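The Great Sock Sort

I own far too many socks and, until this spring, not one sensible place to keep them. They lived in drawers, down the sofa, in coat pockets (don't ask). So I've given them a table and a basket, and I'm oddly thrilled about it!

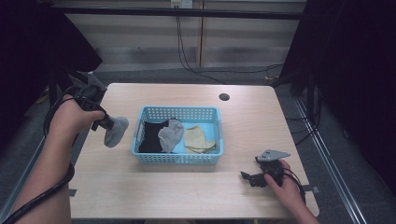

Winorport, 11 March 2018

The basket is light blue plastic with holes all down the sides – lovely and airy – and I've gone off lidded boxes completely. Black things to the left, greys in the middle, creams to the right, or that's the plan. Greys are my downfall. I buy the same plain ones from Nasr every August and still end up with odd ones.

Before you sort anything, clear yourself a decent stretch of table. I used to do it on the bed and lost half of them in the duvet.

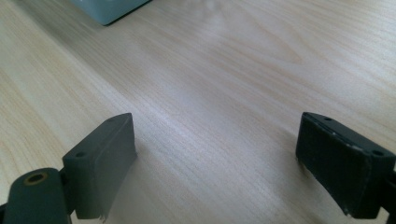
Pale wood, with plenty of grain to admire.

Pick up one sock at a time, however tempting a big armful looks. I go for the greys first and leave
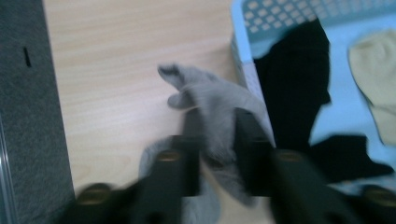
the creams till last, as they're easy to spot. A friend swears by the Helleo drawer dividers, but I've only got the one drawer and it sticks.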